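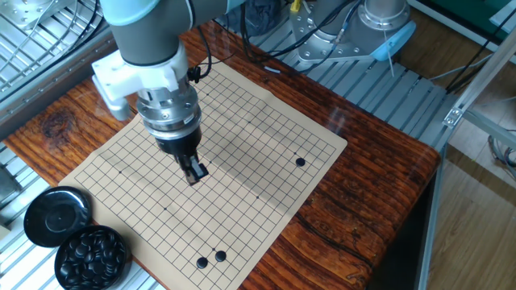 2. Laying out the board and stones

The Paline board is a printed sheet that ships folded, and it needs a few minutes of preparation before the first game. Any flat table large enough for the sheet and both bowls will do. The board can sit square to the table edge or at an angle to it, as long as both players can reach every part of the grid. A faint crease across the middle, like the one on the tan sheet in the picture, does not affect play once the paper lies flat. Keep the bowl of stones off the sheet, with its lid beside it, so that the whole grid stays clear.

2.1 What you need

The board sheet
The bowl of black stones, with lid
The bowl of white stones, with lid
A dry, soft cloth
A heavy book, larger than half of the sheet (for a new or badly folded board)

If you bought the sheet alone as a replacement, your existing bowls and stones can be used with it. Stones from the older Istero set are slightly thicker but fit the same grid.

2.2 Preparing the table

1. Clear the part of the table you intend to use. Remove tablecloths and place mats. Paper on cloth shifts each time a stone is set down.

2. Wipe the surface with the dry cloth. Check for crumbs and grit, which will press through the sheet and leave dents.

3. Look along the wood for raised grain, open cracks and proud knots. A crack or knot that is level with the surface can be ignored. If you can feel it with a fingertip, move the board to another part of the table or put a sheet of plain card under it.

4. On tables with a rounded front edge, set the board far enough back that all of the paper is on the flat part. Paper that runs out over a curve lifts at the opposite corner.

Note: Tables finished with oil or wax should be left for 16 hours after treatment before the board is placed on them. Fresh oil soaks into the paper and the stain is permanent.

2.3 Flattening the sheet

1. Unfold the sheet on the prepared table with the printed side up.

2. Find the fold. On a new sheet it stands up as a low ridge.

3. Turn the sheet over so that the printed side faces down. Run the side of your hand along the fold from the center outward, first to one edge and then to the other. Use light pressure.

4. Turn the sheet printed side up again. If the fold still stands clear of the table, fold the sheet gently in the opposite direction without pressing the fold sharp, then open it and smooth it once more.

5. If the corners curl, place the heavy book on the sheet and leave it overnight. Move the book to the other half the next day if needed.

Caution: Do not iron the sheet, and do not dampen it. The printed lines will blur and the paper will cockle. Do not fix the corners with adhesive tape. The tape lifts the surface of the paper when it is removed.

Some trace of the fold will remain. The lines of the grid still meet across it, and stones placed on or next to it will sit normally when the sheet has been smoothed as described.

2.4 Positioning the board

1. Decide where the players will sit. Players normally face each other across the board.

2. Turn the sheet until each player has one side of the grid in front of them. At a narrow table, or where the players sit at a corner, the sheet may be turned diagonally. Agree on this before the first stone is played. Turning a paper board with stones on it is difficult.

3. Check the lighting. The stones are glossy and reflect lamps and windows. If the reflections are distracting, move the lamp to one side.

4. Check that sleeves, cups and phones are well away from the paper.

2.5 Setting out the bowls

1. Take the lids off both bowls. The player who will take black keeps the black stones, and the other player keeps the white stones.

2. Put each bowl on the table on its owner's side, to the right for right-handed players and to the left for left-handed players. The bowl must not stand on the sheet.

3. Lay the lid next to the bowl. Captured stones are kept in the lid during play, so it should be set with its hollow side up when the game begins. Many people leave it the other way up while they are arranging the table, and this does no harm.

4. Check that the bowls are not overfilled. Stones heaped above the rim roll off easily. If the heap is high, pour some back into the storage bag and top up the bowl later.

Note: The small dots printed on the grid are the star points. They help the players find their place on the board and mark where handicap stones go. They have no other effect on play.

2.6 Placing stones on a paper board

Stones are played on the intersections of the lines. They are not played inside the squares. Players used to a thick wooden board should read the following steps, as paper behaves differently.

1. Pick up one stone from the bowl. Hold it between the tips of the index and middle fingers, or between finger and thumb.

2. Lower the stone straight down onto the intersection and let go. Do not slide it into place. Sliding drags the sheet and moves the neighboring stones.

3. If the stone lands off center, nudge it with one fingertip while holding the edge of the sheet with the other hand.

4. When taking captured stones, lift them one at a time. Sweeping them off the board disturbs the position.

Caution: Do not snap stones down hard. The table beneath the paper takes the blow, and softwood tables in particular will mark.

If the sheet is bumped and the stones move, restore the position from memory with both players agreeing on each stone. In practice games it is useful to keep a written record.

2.7 Trying out the set-up

Before a full game, place a few black stones in different parts of the grid: one toward a side, and a pair diagonally next to each other near an edge. Look at them from the player's seat. Each stone should lie level and stay where it was put when you rest your hand lightly on the table. If one rocks, lift it and feel the paper for grit or a dent.

Repeat the check with a stone placed directly on the fold. If it slides, return to 2.3 and flatten the sheet again.

2.8 Putting the set away

1. Return the stones to their bowls by color. Check under the edges of the sheet for strays.

2. Replace the lids. Hold each lid in place with one hand while carrying the bowl.

3. Brush the sheet with the dry cloth, working from the center toward the edges.

4. Store the sheet flat where you can, for example in a drawer or under a desk pad. If it has to be folded, use the existing fold only. A second fold across the first weakens the paper at the center and is the usual cause of tearing.

5. If you own the Kuusk storage tube, roll the sheet with the printed side out. Rolled this way it curls down toward the table when it is next opened, and the corners stay put.

Caution: Go stones are a choking hazard. Keep the bowls closed and out of reach of small children when the set is not in use.

2.9 Common problems

The sheet slides on the table.
Wipe the table and the back of the sheet. On a very smooth finish, lay a thin rubber mat under the paper.

The stones look dull.
Wash them in lukewarm water without soap, dry them on a towel, and leave them out of the bowl until fully dry. Damp stones mark the board.

The sheet has torn along the fold.
Repair it from the back with a strip of archival paper tape. Replacement sheets are available from Grundimell under part number 46.

Section revised 2023-02-07, R. Kütt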